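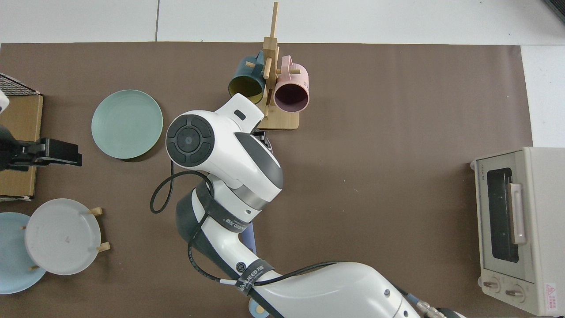

# Home Ec for Two Arms

The Skukcombe robotics club meets above a tile shop and owns one toaster oven, which has yet to toast anything. This term's project is the Damgaard round, the kitchen event at the Broltau student meet. Teams get a table, a pile of dishes and 60 minutes. Points come off for breakage. We practice with real ceramics – the budget for replacements is gone, so everyone is very gentle now.

**Plates.** The rack was supposed to be the easy part. Sille Oddsson wrote the first grasp routine in July and has rewritten it often enough that the file name has become a sentence. Plates standing close together are the worst of it, as anyone who has unloaded a dishwasher half asleep will know.
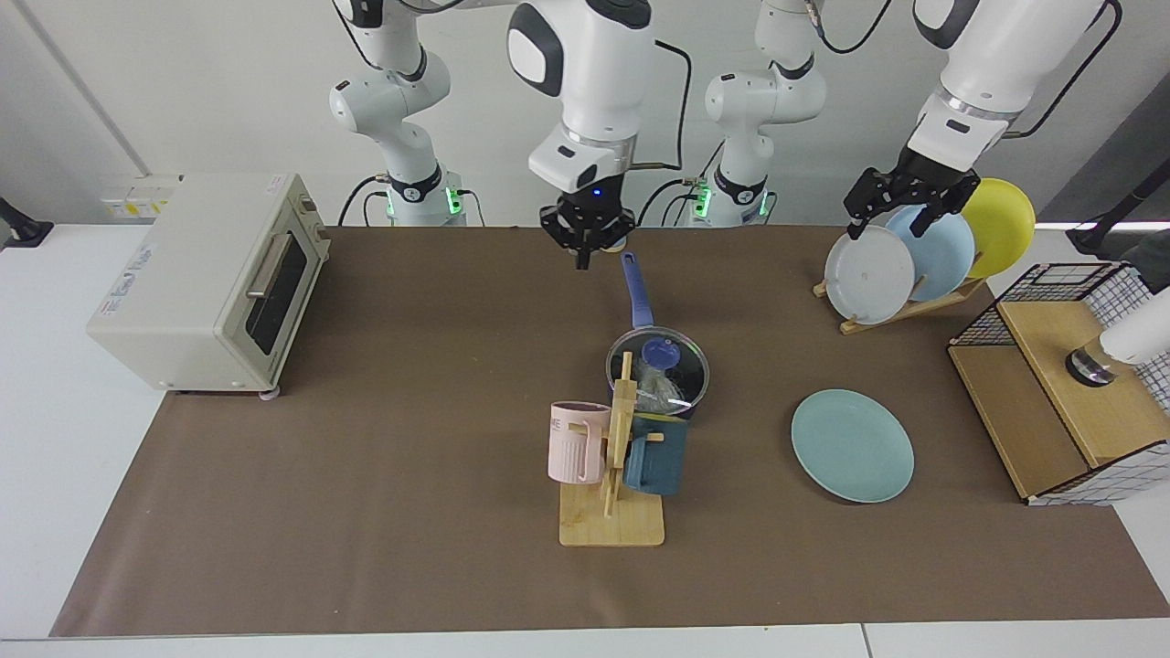 Our simulator had 1,084 clean plate pickups before we tried a real one. The simulator, bless it, has never heard of friction.

**Both arms at once.** One on the oven door, one with the dish brush on the teal plate. The rules give extra credit for two jobs at the same time, so naturally we went for that before either job worked by itself.
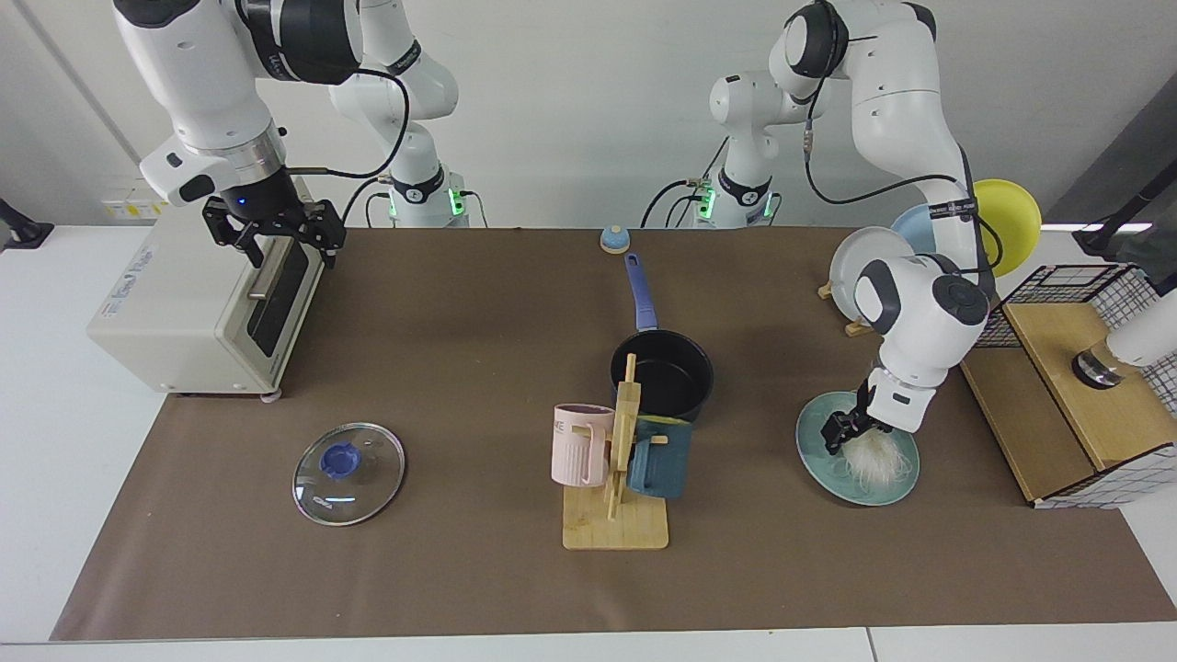

Tanveer Ansari wrote back after reading a draft of this page that the brush routine is fine and the scoring is what's broken, since a team from Skustovville could get full marks for scrubbing a plate that was clean to begin with. He would like this on the record. It is now on the record.

**Pans and leftovers.** The arm straps stay on until somebody finds a better way to keep the cable out of the mugs. Grip force is still set by hand, and the log of settings has reached 1,509 lines, a good many of them reading "no."

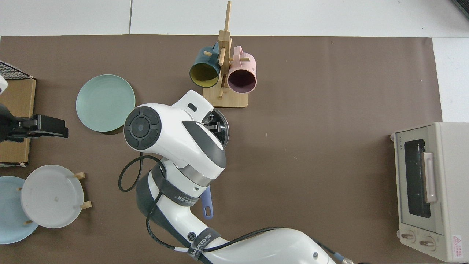

Next up is hanging a mug without taking the whole tree along with it. Sille wants to start with the pink one.

Last updated 2019-11-22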